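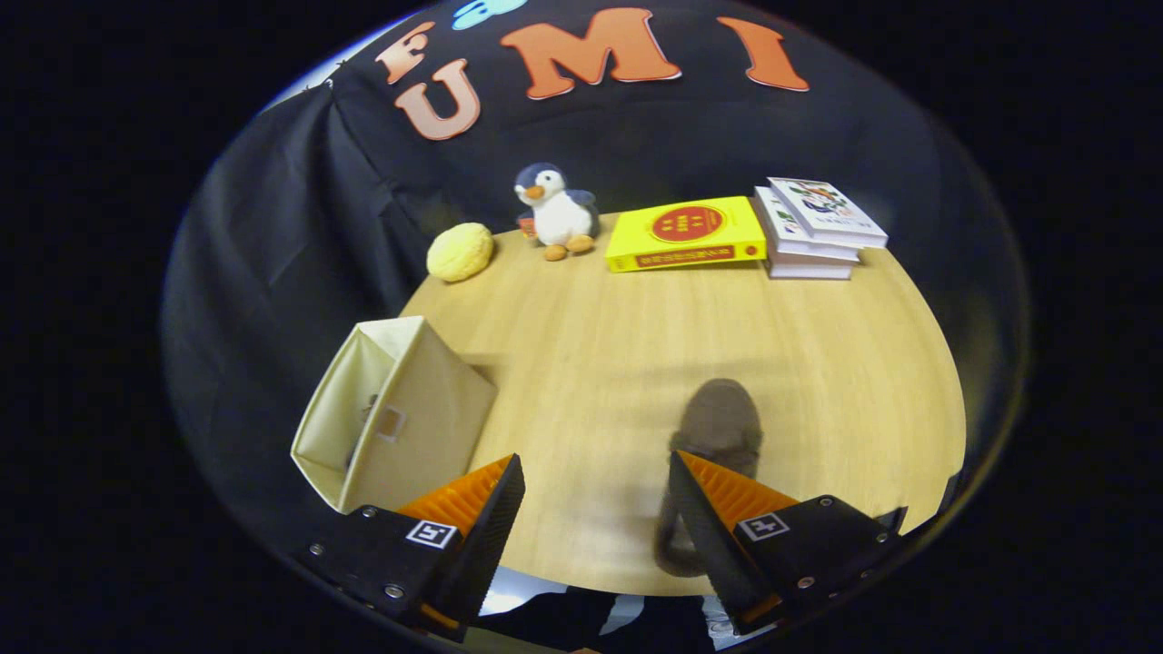

Finger pads and markers on one of the hand-held grippers at the Udport demonstration table.

Care of the hand-held grippers: revised routine

The Collden workshop has revised the way in which the hand-held grippers at Udport are set up and looked after. The new routine took effect in February and applies to all sessions held at the round table, including those run by visiting groups from Tulley.

Each gripper carries two ribbed orange pads, one to a finger, on black mounts held by screws. The pads are soft and are treated as wearing parts. Staff should look along the ridges of both pads before the first session of the day. A pad with a torn ridge or a split tip must be replaced, and pads are to be changed in pairs so that the two fingers continue to meet evenly. The workshop now holds 14 spare pairs.

Screws on the mounts should be checked by hand with the short driver kept in the Kolev cabinet. Power drivers are not to be used. Two mounts were returned last autumn with damaged threads — both had been overtightened — and the cost of replacement fell on the session budget.

The square black-and-white markers on the mounts require particular care. The tracking software works out the opening between the fingers from their position, and a lifted corner or a smear across the pattern is enough to spoil a recording. They should be wiped with a dry lint-free cloth. Cleaning fluid has been found to loosen the adhesive. The left and right patterns are different, and a marker must never be moved from one side to the other. Replacement sets are issued by the workshop only.

After any change of pad or marker, the gripper must be opened and closed fully 15 times with the software running. The reading at the closed position should stay within 2 millimetres of the figure on the record card. If it does not, the gripper should be tagged and sent back to Collden.

Soft articles such as plush toys and fabric storage boxes remain suitable for practice, although they shed fibres which collect between the ridges of the pads. A dry brush should be used at the end of each session. The full check takes roughly eight minutes and should be entered on the card before the gripper is put away.

Revised cards are available from the workshop counter. Older cards may be used until the present stock runs out, provided that the closed reading is written in the margin.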